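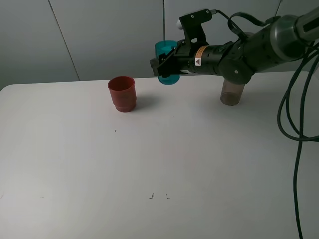

Translucent teal plastic lets the light through, a little paler towards the base of the cup.

The case for a darker sitting room

2021-09-30

Each autumn the Viltircombe Household Forum receives letters on the subject of heating. Very few concern lighting, although most members will spend the evenings from November onwards under a single bright fitting in the middle of the ceiling. It is the view of this column that the ceiling light has been given too much of the work in British homes, and that a room intended for rest should be allowed to be partly dark.

The habit has an understandable history. When a house was first wired, one point per room was a considerable improvement, and the centre of the ceiling was the obvious position for it. The older part of Naltitz House, where the Forum meets, was built in 1704 and had no ceiling points at all until well into the last century. Its principal room is still lit in the evening by two standard lamps and whatever is burning in the grate. Visitors tend to lower their voices on entering, and they stay longer than they do in the new extension, which has a row of recessed spotlights and a very good carpet.

Members will object that low light is tiring for anyone who reads or sews. The objection is a fair one, and it is best met with a proper lamp placed close to the chair. A person reading needs light on the page. The far corner of the ceiling has no need of it, and a fitting bright enough to serve the reader from that distance will generally trouble everyone else in the room.

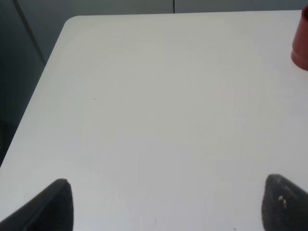 Surfaces deserve as much thought as lamps, and they receive far less. A household may choose its bulbs with care and then place them over furniture that undoes the choice. A smooth white tabletop with a matt finish, lit evenly, settles into a soft grey-white that is easy on the eye; the same table in high gloss would return every bulb as a hard bright spot. Those who are replacing a table this winter would do well to look at the samples in the evening, by lamplight, before placing an order.

There is also the question of expense. Osian Nicholas, writing in our last newsletter, argued that table lamps are a luxury for those with sockets to spare. We respectfully disagree. A plain lamp with a paper shade need not cost more than a modest ceiling fitting, and it can be moved when the household moves. Rented homes in particular gain from this, as a tenant may rarely alter the wiring but may always bring a lamp.

None of this applies to stairs, kitchens or bathrooms, where good general light is a matter of safety — and where older residents should have as much of it as they wish. Our concern is with the sitting room alone. We would ask members to leave the ceiling switch off for one week of evenings and to write to us with their findings before the November meeting.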